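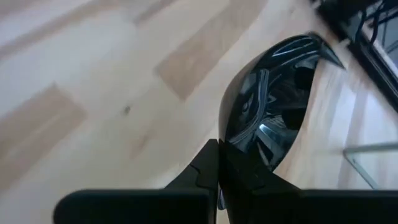 September, 7:40 a.m. Route book, Wodach coast trip

Drove the full loop again yesterday with Pichit Wannasri, Hedgate to Ferkeria and back by the lower road. Odometer says 118 km. The old sheet had it shorter and left out the lagoon turnoff, so throw that sheet away.

Hedgate stop: keep. Parking is fine for the van. Toilets locked until 9.

Intarasuk viewpoint: 5 minutes on foot from the gate. Steps are steep near the top, and the handrail ends before the last stretch. Put that in the guest notes. Cloud sat on the ridge the whole time we were up there, so no opinion yet on the view toward the islands.

Lagoon: saw more than 5 herons on the far bank and one otter, which Pichit spotted. Boat landing has moved to the north side. Ask what the new fee is.

Lunch at Ferkeria took too long. Order ahead by phone next time, or bring sandwiches and eat at the landing.

Changes for the draft itinerary: 2 nights in Wodach instead of one, lagoon in the morning, viewpoint after lunch. Pichit to redo the driving times. I still need to call the guesthouse about late check-in.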